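Mutell stellt Sammlung von Deckeln und Kleinplastik um – Ärger um gelbe Säcke
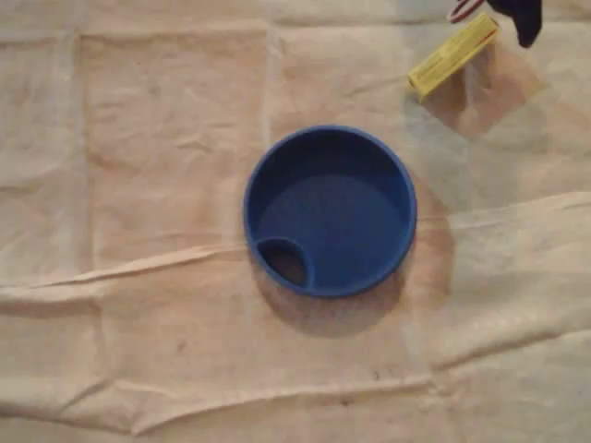
Ab September gilt in Mutell eine neue Regelung für Kunststoff aus dem Haushalt. Betroffen sind vor allem Deckel, Verschlüsse, Becher und alles, was keine Verpackung ist, aber trotzdem aus Plastik. Das hat der Entsorger Stimix am Vormittag mitgeteilt. Die Gemeinde bestätigte kurz darauf, Einzelheiten kamen erst gegen Mittag.

Bisher war die Sache unübersichtlich. Joghurtbecher in den gelben Sack, Brotdose in den Restmüll, Eimer zum Wertstoffhof. Viele haben sich daran nicht gehalten, sagt Stimix. Künftig darf beides zusammen: Verpackungen und sogenannte stoffgleiche Nichtverpackungen. Also auch Schüsseln, Gießkannen, Trinkbecher, Spielzeug ohne Batterie.

Nicht hinein gehören weiterhin Elektrogeräte, auch kleine. Keine Akkus, keine Kabel, keine Gartenschläuche. Und kein Bauschaum, der machte in der Sortierhalle zuletzt immer wieder Probleme.

Der gelbe Sack fällt weg. Statt dessen bekommt jeder Haushalt eine Tonne. 1.740 Stück sind bestellt, geliefert wird straßenweise, angefangen wird im Ortsteil Rocha. Dort stehen die ersten schon in der kommenden Woche am Straßenrand. Wer bis Ende des Monats keine hat, soll sich bei Stimix melden, nicht im Rathaus. Dort war das Telefon heute zeitweise dauerbesetzt.

Geleert wird alle zwei Wochen, wie bisher beim Sack. Die Tonne muss um 6 Uhr früh draußen stehen. Deckel zu, sonst bleibt sie stehen. Nebengestellte Säcke werden nach einer Übergangszeit nicht mehr mitgenommen, wie lange die dauert ist noch offen. Restbestände an gelben Säcken können aufgebraucht werden, allerdings nur am Wertstoffhof.

Kritik kommt aus den engen Gassen rund um den Kirchplatz. Da ist kein Platz für eine vierte Tonne, manche Häuser haben weder Hof noch Vorgarten. Ein Anwohnerschreiben liegt der Gemeinde seit dem Frühjahr vor. Darin steht auch die Sorge, dass die Tonnen im Winter den ohnehin schmalen Gehweg versperren. Mit Kinderwagen sei schon jetzt kaum ein durchkommen.

Die Antwort der Gemeinde: Sammelplätze. Zwei sind geplant, einer am unteren Ende der Kirchgasse, einer hinter der Turnhalle. Beide mit Großbehältern, abschließbar, Schlüssel gibt es gegen Unterschrift. Bei der Turnhalle ist noch unklar, ob das Müllfahrzeug dort wenden kann. Probefahrt steht aus.

Zur Gebühr: bleibt gleich. Vorerst jedenfalls. Die Kosten für die Tonnen übernimmt Stimix, die Stellflächen zahlt die Gemeinde. Veranschlagt sind rund 400 Euro pro Sammelplatz für Pflaster und Markierung, die Behälter nicht eingerechnet. Im Gemeinderat gab es dazu Nachfragen – einigen kam der Betrag sehr niedrig vor. Die Verwaltung will eine genauere Aufstellung nachreichen.

Sortiert wird in der Anlage von Flillari, auch das ist neu. Der bisherige Vertrag mit dem alten Betreiber läuft aus. Flillari trennt nach Kunststoffsorten und verkauft das Material weiter, vor allem an Hersteller von Rohren und Blumentöpfen. Kleinteile waren dabei lange ein Problem, weil sie durch die Siebe fallen. Lose Deckel zum Beispiel. Die Bitte deshalb: Schraubdeckel locker auf der Flasche lassen. Aludeckel dagegen ganz abziehen, die werden getrennt aussortiert.

Ausspülen muss man nichts. Löffelrein reicht, heißt es in dem Merkblatt, das mit den Tonnen verteilt wird. Becher bitte nicht ineinander stapeln, die Maschine erkennt sonst nur den äußeren. Schwarzer Kunststoff darf in die Tonne, wird aber zum Teil verbrannt.

Für Betriebe und Vereine ändert sich zunächst nichts. Das Sportheim und die beiden Gasthäuser in Rocha haben eigene Verträge, die bis Jahresende laufen. Danach wird neu verhandelt. Bei der Schule ist die Lage anders, sie wird an die neue Abfuhr angeschlossen und bekommt größere Behälter für den Pausenhof.

Auch der Wertstoffhof bleibt. Öffnungszeiten unverändert, sperrige Teile wie Wäschekörbe, Regentonnen und Gartenstühle müssen weiter dort hin. In die neue Tonne passt nur, was ohne Drücken hineingeht. Bei falscher Befüllung klebt Stimix zuerst einen gelben Zettel auf den Deckel, beim nächsten Mal einen roten – dann wird nicht geleert. Nachsortieren oder als Restmüll anmelden, das kostet extra.

Der Abfuhrkalender wird neu gedruckt und liegt den Tonnen bei. Er ersetzt die Termine im alten Kalender aber nur für Kunststoff, bei Papier, Bio und Restmüll bleibt alles beim Alten. Für Rocha verschiebt sich die erste Leerung um einen Tag nach hinten.

Eine Infoveranstaltung ist geplant, 19 Uhr im Bürgersaal. Den Termin will die Gemeinde noch bekanntgeben.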